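How to pack a kitchen for moving house
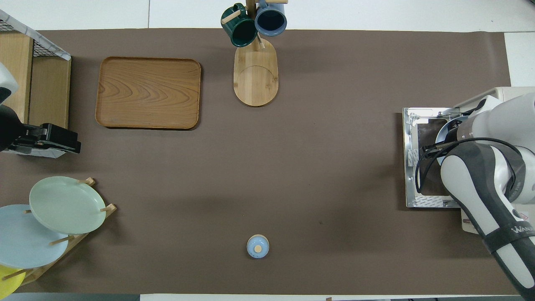
A green mug and a blue mug on their wooden stand, on brown paper.

I moved from Ornov to Grellham last October with one small van, and before that I moved three other times with much less success. After the first move I threw away almost a full box of broken plates. The way of packing I explain on this page is the one I use now. It is slow, but it works for me.

What you need

Strong boxes, small and medium. Large boxes are only for light things such as plastic bowls and tea towels.
Plain packing paper. Newspaper leaves black marks on white cups and you must wash everything again.
Wide tape, and a second roll for when the first one is lost.
A thick pen.

I bought a pack of 1,000 sheets because the price was good, and I still have most of it in the cupboard. For a kitchen of normal size a small pack is enough.

Step 1. Begin with what you do not use

Two weeks before the move, take out the cake tins, the big pots and the glasses for guests. Decide now what you do not want to keep. Every thing you give away is one thing less to wrap.

Step 2. Prepare a table

Clear one table completely and lay some sheets of paper on it. Work standing, if your back allows it. Close the bottom of each box with two lines of tape, then make a soft layer of crushed paper inside, as thick as your hand.

Step 3. Wrap the plates

Put a plate in the middle of the paper, fold one corner over it, put a second plate on top and fold the other corners. Stand the packets in the box on their edge, like records on a shelf. Plates lying flat carry the weight of all the others, and the bottom ones crack.

Step 4. Wrap cups and glasses

Push a ball of paper inside first. Then roll the cup from one corner of the sheet and tuck in the sides as you go. Handles need an extra strip of paper. Cups go in the upper part of the box, with the opening down.

Step 5. Knives

Roll each knife in a tea towel, tape it, and write KNIFE on the outside. Please do not skip this, also if you are tired.

Step 6. Fill, shake, close

Fill the empty corners with paper. Lift the box a little and shake it softly. If you hear something move, open it and add more paper. My heaviest box was 13 kilos and I would not make one heavier than this.

Step 7. Write on the side

Write the room and the contents on the side of the box, not on the top. When the boxes are in a pile you cannot read the tops.

Keep one box for the last evening, with the kettle, a pan, a sponge and something to eat from. Put it in the van last. I opened mine at nine in the evening on a Saturday, and we had soup.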